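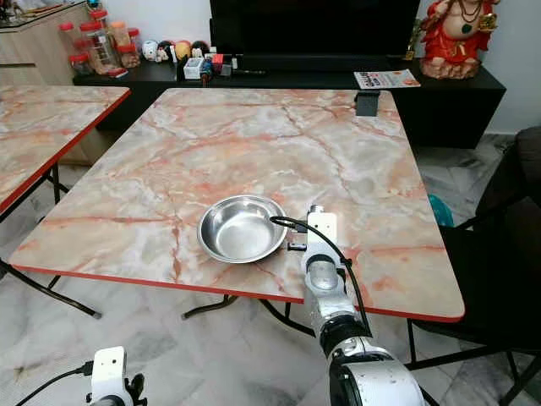
We use cookies to remember your reading settings. Accept all | Manage choices

Hardware > Arms & Grippers > Long read

Two grippers and a bowl that will not be lifted

Jarmila Paulík has a rule for testing a gripper. It must first fail at something from the kitchen. She is an engineer, she has worked with industrial arms for most of her career, and she says that in a factory every part arrives with a drawing. A bowl arrives with nothing. Its wall is thin, its rim is bent outwards, it is polished, and when you press it in the wrong place it slides away.

I came to see her in March, when she and Qiuyue Ding were comparing two sets of fingers for the same pair of arms. The first set is the Taven, short and hard, with a flat inner face. The second is the Ledesma, a little longer, with a soft pad which can be changed when it wears out. Both fit on the gripper body which Willberg sells with its arms, and the change takes 6 minutes if the small screws do not fall on the floor. On the day of my visit they fell two times.

The question sounds simple: which fingers should a small laboratory buy, if it has money for only one set? Ding did not want to answer it from the data sheets. "Closing force they all give you," she told me. "What happens with a rim, no one writes."

They made a plan of 521 attempts, divided between the two sets. An attempt is one approach, one closing of the fingers and one lift. The person who drives the arms does not know the score until the evening, because Paulík believes that people begin to drive more carefully when their favorite is losing. She includes herself in this.
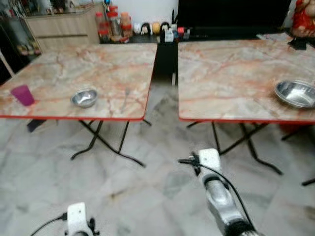

The choice of objects took longer than the choice of fingers. Svatopluk Hrnčiar, who wrote the controller, wanted only blocks, because a block gives the same result today and tomorrow. Paulík wanted things that a person would put on a table for a meal. She won the argument, and so there is a purple plastic cup, a steel bowl of the small size, another steel bowl that is wide and shallow, and a slim fork that you can easily miss against the pink and gray marble pattern of the table top. Hrnčiar still complains about the fork. For his camera it is a line among many other lines, and he would have liked a plain cloth under it. Paulík refused the cloth.

The cup was the easy part for both sets. It has straight enough walls, and the fingers may come from nearly any side. With the Taven, the driver has to stop closing in time, or the wall goes in. With the Ledesma, the pad forgives a small mistake. I drove a few attempts myself, badly, and even I could lift the cup with the soft pads on my second try.

The bowls are another matter. There are two ways to take a bowl with two fingers: over the rim, one finger inside and one outside, or across the whole bowl, if the gripper opens wide enough. The wide one can be taken only by the rim. Here the long Ledesma finger became a problem, for it touched the bottom before the pad was properly on the wall. The bowl then tipped and turned around its own edge. The Taven finger, which I had already judged as the worse one, held the rim like a clothes pin.

Ding was not surprised. She had moved the wrist angle in steps of 4 degrees during the earlier trials and had found that a soft pad needs a steeper approach. A steep approach needs space above the bowl, and it hides the rim from the camera at the head. So the finger which is kinder to the object is less kind to the driver.

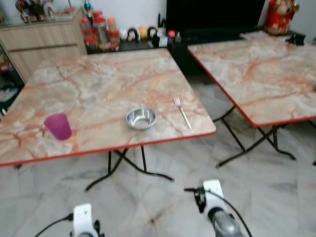

For the fork, the angle of the wrist matters even more. A fork on a flat surface leaves very little to hold. The Ledesma pad presses down, spreads, and sometimes takes the handle together with a good amount of luck. The Taven must come exactly across the handle, and if it comes too low, it pushes against the table and the controller stops the arm. Hrnčiar set this limit himself and does not want to raise it. On Tuesday the arm stopped so often that he went out to eat his lunch in the corridor.

We also spoke about cables. On these arms the gripper cable goes outside, in a loop, and every loop has its opinion about where the wrist should turn. Čestmír Charvát, who repairs the arms, replaced one after 44 hours of driving and now he makes the loops longer. He says that buyers ask him about force and speed, and never about the cable.

When I left, the attempts were not finished and the score was still closed in Paulík's notebook. I asked both women what they would buy today. Paulík said Taven, without waiting. Ding said Ledesma, but with the pad cut shorter at the tip, and she had already sent a drawing of it to a workshop in the next street. The first pair should come back before the last round of bowls.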